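Robots in the Home – Course Notes, Unit 7
Field visit: the Vultitance open day at Wornwood

Read these before Monday. If you went on the visit, they will tell you what you saw while you were in line for coffee. If you didn't go, they will have to do, and you still owe me the worksheet.

7.1 Why we went

So far in this course we have met robots mostly through papers, where they succeed 90-something percent of the time and the lighting is always good. An open day is a different animal. The doors open at ten, the floor shakes when the tour bus pulls in, and a six-year-old wants to know if it can do a cartwheel. I wanted you to watch a system work under those conditions and write down what the people running it did with their hands.

Vultitance rents the old seed warehouse at Wornwood and opens it to the public once a year, in December, when nothing else is going on out there. Three demonstrations were running: pallet sorting (loud), towel folding (slow), and the kitchen (popular). These notes cover the kitchen. Towels come back in Unit 9, at about the speed they were folded.

7.2 The task

The kitchen job is pick and place, with a twist. An operator reads a card out loud, such as "put the carrot in the sink" or "move the pot to the burner." The arm then has to work out which thing is meant, get hold of it, and let go of it somewhere sensible. Letting go is the part students leave out of their diagrams. Please draw it.

The team told us they had recorded 2763 attempts at this set of tasks before the open day. Of those, 1244 were driven by a person using a hand controller, and those are the ones the system learned from. The rest were the robot on its own, being graded. Keep the two piles separate in your head and in your homework. Last year a third of the class added them together and got a very impressive robot.

7.3 Why a toy kitchen

Someone always asks this, usually in the tone of a person who has paid for parking. A play kitchen is small, so an arm bolted to a table can reach all of it. It is light, so a bad move costs you a plastic faucet and no plumber. The burner is a picture of a burner. And you can buy the same kitchen again next year, which matters a great deal if the folks at Jundton want to repeat your results and find out whether you were exaggerating.

The price is that a toy kitchen is also an easy kitchen. There is no grease, no steam, and no drawer full of batteries and takeout menus. When a speaker says "it works in a kitchen," your first question is "whose?"

7.4 What makes it hard anyway

Look at the setup with three questions in mind. Where are the edges? What is dark against dark? What is only partly in view?

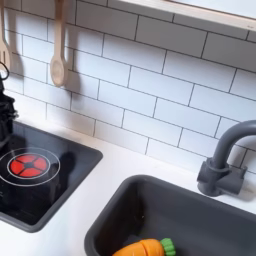
Fig. 7.2. Kitchen station, sink side, with the carrot in the basin.

Start with the sink. It has steep walls, and a gripper that comes in at a slant will meet one of them before it meets any vegetable. The gooseneck faucet stands right behind it and takes away a good slice of the approach. Then there are the shadows on the tile. You and I read the one beside the spoon as a shadow without trying. A vision system has to be taught that there is one spoon.

The carrot is the sliceable kind, in two joined pieces. Think about what happens if the fingers close on one half only. The Ondrejka method from Unit 5 picks a grasp point near the middle of an object, and the middle is where the seam is. I will leave you alone with that thought – it is problem 3.

7.5 Watching a demo like a grown-up

Write down who resets the objects, and where they put them. Write down how many cards are in the stack and whether the visitor gets to choose. Count the failures yourself; the host will be talking during those. Note what the operator does with a foot or an elbow near the stop button.

None of this is an accusation. The Vultitance people were generous, and let us choose our own cards for the last half hour, during which the robot had a noticeably worse time. I thought more of them for it.

Worksheet due at the start of class. Problem 4 is optional, like the bus ride home turned out to be.

Comments (3)

ferrous_bueller: is the 1244 on the exam or just the idea of it

backrow_left: Just the idea, according to section. For problem 3 can we assume the two halves stay together? Asking because my whole answer depends on it.

mudlark88: I took this course two years ago and the towel was still being folded when we left.

We use cookies to remember which unit you were reading. Accept | Settings

Course notes may be copied for class use. Questions: use the contact form on the course page. Back to top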